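Mobile Imaging | Firmware

Ratton update changes how Cletano phones pick a lens in low light
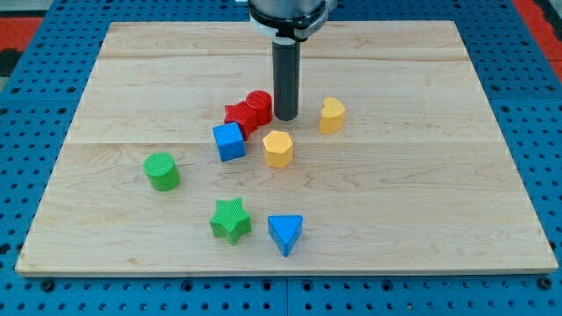 Colored wooden shape blocks on a light wooden board.

Ratton has released a camera firmware update for the Cletano phone that changes the way the handset switches between its main and telephoto modules. The update, dated April 2025, is being sent out in stages and adds a manual lens lock to the camera menu.

The Cletano has two rear camera modules. Until now, selecting 2x zoom did not guarantee that the telephoto module would be used. When the measured light fell below a fixed threshold, the phone took the picture with the main module and enlarged the center of the result. The main module has a wider aperture and a larger sensor, so the crop often had less noise than a telephoto exposure, but it also had less fine detail. The camera app gave no sign of which module had been used.

The new firmware drops the fixed threshold. Before each exposure the phone now compares three values: the ISO the telephoto module would need, the shutter speed, and the amount of hand movement reported by the gyroscope. If the telephoto module can make the exposure at ISO 800 or lower and movement is small, it is used. If not, the phone falls back to the main module as before.

Pao-chu Lai, who leads camera tuning at Ratton, said the old rule was too cautious indoors.

"Most living rooms and offices were being treated as dark," Lai said. "The telephoto module could have handled many of those shots, especially with the phone resting on something."

The lens lock is found under Camera, Advanced, Module. With the lock on, the phone stays with the selected module at all light levels, and a small letter in the corner of the viewfinder shows which one is active - M for main, T for telephoto. The setting is kept when the app is closed but is cleared by a restart. Ratton said it does not apply to video, where switching modules during a recording is still automatic.

The module used is also written to the metadata of each file. Cele, the raw converter, reads the new field from its current version and applies the matching lens profile. Earlier versions ignore the field and apply the main module profile to everything, which can leave slight pincushion distortion in telephoto files. Users who stay on an older version can select the profile by hand.

Burst shooting is affected as well. The phone now chooses a module at the first exposure and holds it for the whole burst, up to the existing limit of 25 frames. Under the previous firmware the choice was made again for every frame, and a burst taken near the threshold could contain files from both modules with visible differences in color and framing.

The download is around 7 percent larger than the October release. Ratton recommends charging the phone before installing. Third-party camera apps will not see the lens lock until they are rebuilt against the new interface. Skudach, which makes a manual camera app for the Cletano, said a compatible version is in testing but gave no release date.

Related items
Cele adds batch renaming by lens profile
Telephoto modules and minimum focus distance
Skudach manual camera app: shutter priority explained
Raw or JPEG on the Cletano: file sizes compared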